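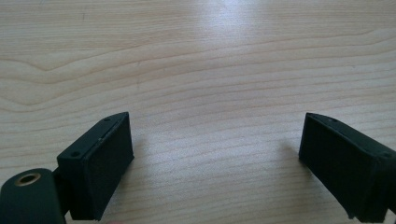

*Fig. 1. Grain lines on a light-colored wooden tabletop, curved at upper left, straighter toward the right.*

# Unit 5: Reading and choosing boards

Notes for the furniture basics course, Ülle Sepp. Last changed 3 June 2020. Read before the bench session and bring a pencil and a try square.

## Where grain comes from

A tree in a temperate climate adds one layer of wood each year. The part laid down in spring is called earlywood. It grows fast and is usually paler and softer. The part laid down later in the season is latewood, which is denser and in most softwoods clearly darker. One pair of these makes a growth ring.

On the end of a log the rings are closed loops. On the face of a board they show up as lines, and the pattern depends on the angle of the saw to the rings.

## Cuts

**Flat-sawn (plain-sawn).** The face runs more or less tangent to the rings. You get arches, loops and wide bands. Most lumber sold in yards is cut this way, as it wastes little of the log. These boards move more across their width and tend to cup.

**Quarter-sawn.** The rings meet the face at a steep angle, from 60 to 90 degrees. Lines on the face are close and mostly straight. In oak you also see ray fleck. Boards stay flatter but cost more.

**Rift-sawn.** Between the two, 30 to 60 degrees. Useful for table legs, where you want similar lines on all four sides.

One wide board can show more than one of these. A flat-sawn plank often has arches near the middle and near-quartered wood along the edges. Look at the end grain before you decide what you have.

## Movement

Wood takes up and gives off moisture with the air around it. Along the length the change is so small we ignore it. Across the grain we can't. As a rule of thumb, tangential movement is twice radial movement, though the ratio varies by species.

What this means at the bench:

- Fix a solid top to its base with buttons or slotted holes. Do not glue it down.
- Leave room for a panel to move in its groove.
- Don't glue a long cross-grain batten over its full length.
- Let new stock sit in the shop before you cut it to size. Ours came in during May and has been in stickers since then.

Cupping: a flat-sawn board drying out cups away from the heart side. Picture the rings trying to straighten.

## Planing direction

Look at the edge of the board. If the lines rise toward the far end, plane toward that end. If you plane the other way the iron gets under the fibers and lifts them (tearout). Around knots and swirls the direction changes over a short distance, so take a light cut, keep the iron sharp, and expect to finish with a scraper.

## Layout for a glued-up top

The Harms table uses 5 boards. The Stikow bench seat uses 4. The steps are the same for both.

1. Lay all the boards out loose and look at them from a few steps back.
2. Swap and flip until the joints don't catch the eye. Straight lines beside straight lines usually look best.
3. Check planing direction. Have it the same way across the top if you can do that without spoiling the look.
4. Draw a large triangle across all the boards so the order can be found again.
5. Joint the edges in pairs, then dry clamp.

Some books say to alternate heart side up and heart side down. Others say to keep the best face up and rely on the base to hold the top flat. I do the second for tables and have had no trouble with it. Either is accepted for the assignment.

## For next time

Read page 26 of the reader, on the Flandemard sideboard, and note where the maker allowed for movement in the back panel. Anyone still short of stock for the Fomska box should see me before the session starts.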